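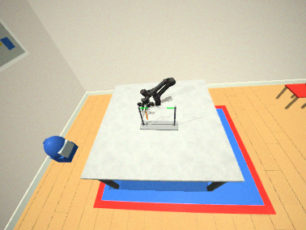 Vale a pena assinar o simulador da Ondard para treinar inserção de peças?

Perguntado em 5 de dezembro de 2019
Etiquetas: simulação, braço robótico, licenças

Tenho um braço pequeno em casa e uma quantidade limitada de garras de reserva, que diminui toda vez que tento encaixar alguma coisa. Estou pensando em assinar o pacote de bancada virtual da Ondard: braço preto, mesa clara, um suportezinho com dois postes e pontas verdes, uma vareta laranja e a sala em volta, com tapete azul e vermelho e tudo. Custa 436 por ano. O da Volanard sai por 300, mas pelo que entendi vem sem sala, só a mesa flutuando no cinza.

Minhas dúvidas:
O contato entre peças finas é confiável ou a vareta atravessa o suporte como fantasma?
Dá para trocar o braço pelo meu, ou fico casado com o deles?
O tapete é cobrado à parte? (Pergunto sério, já vi coisa pior.)

3 respostas

Resposta aceita, 6 votos

Uso desde setembro. Por partes.

O contato é decente se você diminuir o passo da simulação. No valor de fábrica a vareta treme perto dos postes feito gelatina e às vezes dispara para o canto da sala. Com o passo a um quarto do padrão o problema sumiu para mim, e a ventoinha do computador passou a fazer parte da família.

Trocar o braço dá, importando o modelo, mas o assistente de importação ignora os limites das juntas. Confira um por um, senão o cotovelo dobra para o lado que bem entende. Perdi uma tarde nisso, e o suporte me respondeu com o link do manual que eu já tinha aberto.

Uma queixa: a garra é miúda em relação à mesa, e na câmera padrão mal se distinguem os dedos. Crie uma segunda câmera perto do suporte antes de começar. As sombras ajudam um pouco a julgar a altura da vareta, mas eu não apostaria uma garra nelas.

O tapete está incluído. O banquinho vermelho também. Eu trocaria os dois por um manual com índice.

Resposta 2, 4 votos

Depende do que você quer. Se vai treinar só com posições das juntas, a sala é enfeite e o da Volanard resolve por menos. Se vai treinar com imagem, o fundo começa a pesar, e aí eu ficaria com a Ondard e mudaria as cores de vez em quando, para o modelo não decorar o piso de madeira. A Ledesma revende as duas licenças e costuma liberar teste se você escrever pedindo. Para mim levaram seis dias para responder.

Resposta 3, 0 votos

nunca usei nenhum dos dois mas tenho um Druvov de verdade e recomendo, encaixa tudo. compra logo o hardware

Comentário do autor da pergunta: hardware eu já tenho, o que me falta são as garras. Vou pedir o teste na Ledesma e depois conto da gelatina.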